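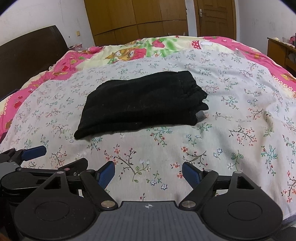
Black knit, flowered sheet.

What Mimoza Packed
2020-07-21

Bus at 5. She had the ticket in her teeth and both hands in the drawer.

Socks. The good scissors. Her mother's letters, no, leave those. Take those. She put them in the bag and took them out and put them in again.

"You'll be back in September," Reijo said from the hall. He wasn't asking. Reijo Lahtinen never asked, he just set things down in front of you like plates.

"Maybe."

"Radulović says the room's yours till then. I paid her."

"You what?"

"600. It's paid."

She sat down on the bed. Little blossoms all over that sheet, pink and blue, the same one she'd slept on since the job at Dekis fell through. The sweater was next to her, black, folded. His wife's. Nobody in the house had worn it in eight years and then in the winter he had knocked and handed it over and gone back down to his radio without a word.

She hadn't decided about the sweater. All day she'd been packing around it.

"It's cold up there," he said. Still in the hall. "Pilum's on the water. Wind comes right thru."

"It's July, Reijo."

"I know what month it is."

Downstairs the kettle started up. He didn't go to it. It got louder and louder and he just stood there, one hand on the door frame, looking at the floorboards like there was something written on them.

"Your sister might be fine," he said. "They say that, and then people are fine."

"Yeah."

"You'd call, though."

"I'd call."

He nodded. Went down. The kettle stopped – then cups, two of them, he always got out two.

Twenty to. She zipped the bag. Unzipped it. Picked up the sweater and held it to her face, cedar and somebody elses soap, and there was still plenty of room in the bag, there had been all along.

She pulled it on instead. Way too hot. Sleeves past her knuckles.

"Tea," he called up.

"No time," she said, and went down and drank it standing.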